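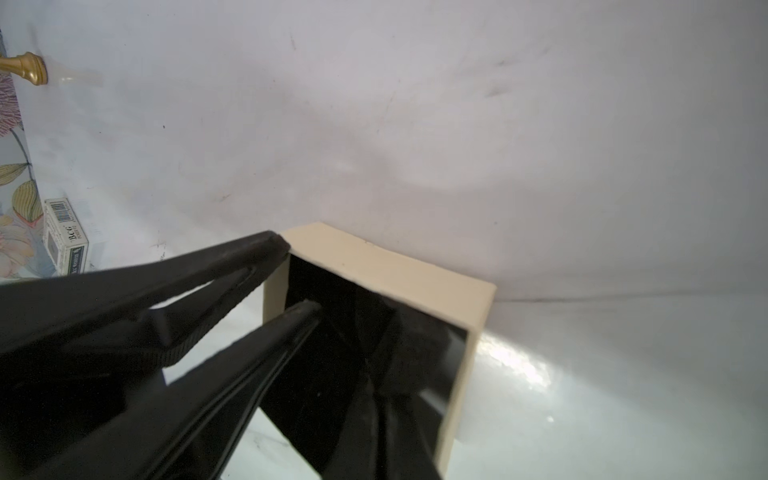

Presentation and Packing for Small Jewelry
Unit 4: The Pendant Box
Ferkside Evening Program, May session

Welcome back! Last unit was all rings, which are easy to love because a ring more or less packs itself. Push it in the slot and it stands up. A pendant on a chain is a different animal, and it's my favorite thing to teach in the whole course, so I hope you've brought one from home. Fine chain, please, the finer the better. A chunky rope chain will behave no matter what you do to it and you won't learn much.

What we mean by "the box"

For this unit the box is the small rigid kind with a separate lid, big enough for one pendant and its chain. You'll hear shop people say base, lid, lining, pad and card. The base is the part with walls. The lining is whatever the jewelry touches. The pad is the removable piece that sits in the base, often with slits or small notches for the chain. The card is anything flat and printed that goes in with it, from a care note to a plain square with a drawing on it.

Please use these words in your worksheets. Last term I had three different people calling three different things "the insert" and we spent a good part of the evening untangling that before we got near any chains.

Light outside, dark inside

Cream on the outside with black on the inside is a classic for silver, and you'll see why as soon as you try it. Silver on white goes gray and shy. Silver on black velvet jumps right out at you, every link of it. Gold is more forgiving and looks lovely on cream, deep green, even a dusty pink.

Black does show everything, though. Lint, a hair, a crumb from your sandwich. Roll the lining with a lint roller before the jewelry goes in, then look at it from a low angle with a lamp to one side. Velvet also has a direction, so stroke it one way with a dry finger and leave it alone after that. If the walls are glossy, wipe them with a microfiber cloth and hold the box by its outside from then on. Fingerprints on shiny black are so much easier to prevent than to remove.
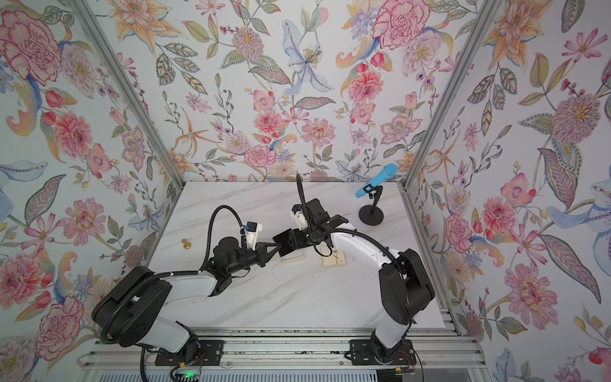
Clear your table before you start. I mean it! A pale, hard surface is wonderful to work on (a dropped jump ring shows up right away, unless it's rolled off the edge), but if it's polished stone, put the box down gently, as corners get bruised on stone faster than on wood. Keep the lid and the card off to the side, face up, where your sleeve won't catch them.

Laying the chain

Everybody's first try looks like spaghetti. Mine did too. This is the order I use now:

1. Fasten the clasp. Always, even if you plan to hide it.
2. Hold the chain up by the clasp and let the pendant hang until it stops turning.
3. Lower the pendant onto the lining first, a little below center.
4. Bring the clasp up toward the top of the box, so the two sides of the chain open out into a V or a soft U.
5. If your pad has notches, ease the chain into them and tuck the clasp end underneath. With no notches, spread the extra chain in loose curves and keep the strands from crossing.
6. Nudge the pendant straight with the tip of a wooden toothpick. Fingers are too big for this.

Give yourself 15 minutes the first time and don't race your neighbor. It gets quick. Senthil Rai, who took this course two years ago and now packs for Tuvton, did 200 of these for one holiday order, and he told us the last one looked better than the first.

Spread or tucked?

We had a great argument over this in the spring. A spread chain looks generous when the lid comes off, and the customer sees the length right away. A tucked chain looks tidier and travels better. My own rule is to spread it for a counter, a photo or a gift handed over in person, and tuck it for anything that goes in the mail. Akash Tomar disagrees with me completely and tucks everything. Try both and write down which you like on your worksheet, with a sentence on why. 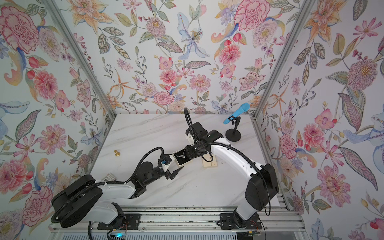
Kumaresan Suvarna
Course tutor, Packing and Display, Ferkside Evening Program

Cards

A card can do so much for so little money. A tiny leaf or flower printed in one dark color on cream stock is plenty. Leave lots of empty space around it. If the card goes on top of the jewelry, it needs to be smooth on the underside and a hair smaller than the inside of the box, or it'll bow in the middle and press on the pendant. Cut one, test it, trim it, and only then cut the rest. We'll use the 200 gsm stock in the drawer marked Giltix. The heavier stuff beside it is for the Unit 6 tags, so please leave that be.

If you print at home, let the ink sit for 48 hours before it goes anywhere near velvet. I ruined a beautiful lining finding that out.

The shake test

Lid on, box flat on your palm, three small side-to-side shakes, then tip it on end and back. Open it. If the pendant is still where you put it, you're done. If it has wandered, look at the chain first, then at the pad, which may be sitting too low in the base. A folded strip of tissue under the pad lifts it nicely.

For next time

Bring one finished pendant box, lid on, carried in your bag the way you'd normally carry it. We'll open them all together at the start. Also bring a pair of earrings with posts, and read the Žukauskas sheet on drilled pads. Spare lint rollers are in the cabinet by the sink.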